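Section 4. Desktop service cell: setting up the work area

Read this before you plan any staffing around the cell. The Brenlow sales sheet calls it "hands-free PC service." We maintain this guide for the Kettani site, and we don't use that phrase. Treat the arm as a slow helper that needs its table laid out for it.

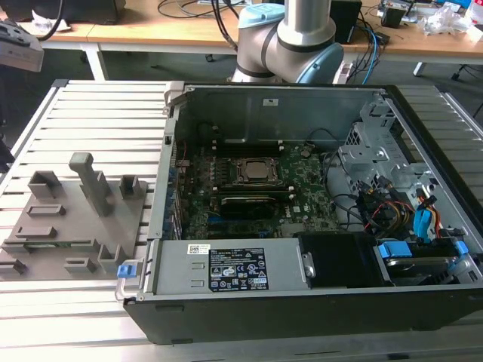
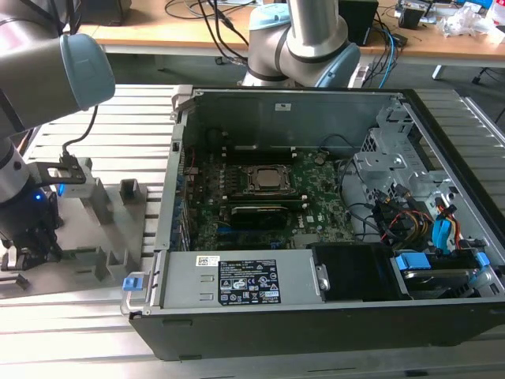
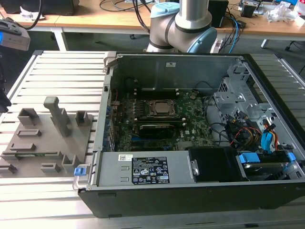 Open Dell tower on its side, fixture plate to the left.

4.1 Before you start

1. Shut down the computer and unplug the power cord. Take off the side panel by hand. The cell has no routine for panels.
2. Lay the case flat on the slotted table with the open side up.
3. Bolt the fixture plate to the left of the case. Check that it doesn't rock.
4. Load the Fumitz job file and pick one task. Do not chain tasks.

Caution: Keep hands out of the case while the arm has power. The stop button comes first, then your fingers.

4.2 First run

5. Run the job at 12 percent speed with nothing in the gripper.
6. Watch the path over the drive cage. Loose cables move from one computer to the next, and the job file has no idea where yours are.
7. If the path is clear, go up to 37 percent. We have not found a good reason to go higher.
8. Stay at the table. Unattended running is not approved, whatever the Fidska brochure says.

Note: In our February trial the arm finished 13 of 18 memory module swaps without help. A technician finished all 18 and had time for coffee. Adesuwa Mohammed ran both sides of the test, and her log is in Appendix C.

4.3 What the cell can't do yet

Tied or taped cables, stripped screws, a latch that sticks. Do these by hand. Do not raise the grip force to get past a stuck part; a cracked slot costs more than the minute you save.

If the case model changes, even slightly, go back to step 3 and teach every position again. Allow a full morning.

Last revised Tuesday, April 26, 2022. For fault codes, see Section 5.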